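Can a robot tidy your room yet?

Every year or so, somebody says that home robots are nearly ready. They will load the dishwasher, fold the pants and socks, lay the table and find your other shoe. People have been saying this since your grandparents were at school. So it's fair to ask how they are getting on.

The short answer is: not very well. The longer answer is more interesting, and you need to know a bit about chores to follow it.

Robots that are good at their jobs

Some robots are brilliant. In a car factory, a robot arm can put the same weld in the same place all day and all night. It doesn't get bored and it doesn't stop for lunch.

But look at how much help it gets. The car arrives in exactly the right spot. The floor is flat, the lights never change, and there is a fence to keep people out. If you moved the car a hand's width to the left, many of those robots would carry on and weld the air.

Your kitchen has no fence. It has a cat, a wet floor, and a chair that somebody moved five minutes ago. One spoon is in the drawer and one is under the fridge. A robot at home has to cope with all that before it has even begun.

What is so hard about picking up a tray?

Think about the last time you picked up a tray. You probably can't remember how you did it. Your hands went to the edges, you slid your fingertips under the rim, you felt how heavy it was and you lifted. If it tipped, you tilted it back. All that took about 2 seconds and you may have been talking the whole time.

A machine has to be told, or has to learn, every bit of that. Where does the tray stop and the table start? That is easy for you, and not at all easy for a computer when a pale tray is lying on a pale surface and the only clue is a thin line of shadow. How high is the rim? How hard should it squeeze? Too softly and the tray slips. Too hard and it shoots out sideways like a bar of soap.

Then there is the shape of the hand. You have ten fingers with skin on them, and skin can feel a crumb. Lots of robot hands have two stubby fingers that open and close like a pair of tongs. Try moving a tray with a pair of kitchen tongs (an empty one, please) and you will soon start to feel sorry for the robot.
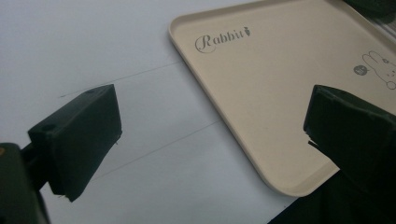
Tsuji disagrees with me about all this, and says I am being unfair: a baby can't carry a tray either, and we don't say that babies will never learn. Give the machines time, Tsuji says, and enough goes at it.

I think that is partly right. Machines can learn from practice now, and they couldn't do much of that when your grandparents were young. But a baby who learns to hold a cup can usually have a go at holding a mug, a beaker or a jam jar. A robot that has learned one tray may get in a muddle with the next one because it is blue, or round, or has a picture on it. It has to be shown lots more.

How much practice?

Let's take a project called Drutano, which wanted a robot to do one small job: pick up a tray and put it down again straight. People showed it how, over and over, holding the gripper themselves and moving it the way a hand would go. They did it 2,000 times. When they looked through the recordings, some were no use. The tray had been dropped, or the gripper had missed. They were left with 1,629 good ones.

How many times did somebody have to show you?

After all that, the robot could move the tray on the table where it had practised. Then it was tried on a different table, under a different lamp, and it did much worse. The people at Drutano were quite pleased anyway, which tells you something about how slow this work is.

Watch out for videos

You have probably seen films of robots making breakfast or folding towels. Before you believe one, ask yourself a few things.

Is the film speeded up? Look at the people in the background, or a clock on the wall. If they are whizzing about, the robot is much slower than it seems.

Is a person driving it? Some robots in films are worked from another room by somebody with a controller. That can be a useful machine, but a person is still doing the thinking.

How many tries did it take? A film only has to show the one that worked. If I were allowed to keep the best of 60 throws, I could make a film in which I was wonderful at basketball. I am terrible at basketball.

What about shops?

Shops ought to be easier than homes. The shelves are straight, the boxes have labels, and most of the customers don't leave their trainers on the floor.

At Lirport there is a shop where a machine called Brurnasura trundles up and down at six in the morning, before the doors open, looking for gaps on the shelves. It's pretty good at finding them. It can't fill them. It sends a message, and a person comes with a trolley and puts out the beans.

That is how a lot of robot help works at the moment. The machine does the looking, the rolling or the carrying, and a human being does the fiddly part with their hands.

So will I ever get one?

You may already have a robot at home. The round sort that hoovers the floor counts. It does one chore, and it does it fairly well as long as you pick up the socks first.

One that picks up the socks as well is much further off. It might come when you are grown up. It might be very expensive, or very slow, or only work in tidy houses, and then you would have to tidy up for it. I wouldn't tell anyone that it's impossible, but I wouldn't wait for it before doing the washing-up.

Try it yourself

Put on a thick pair of gloves and shut one eye. Using only one finger and the thumb of each hand, lay the table with plastic plates and cups. Ask somebody to move one of the chairs while you are doing it. See how long you take, then do it again in the normal way and compare the two times.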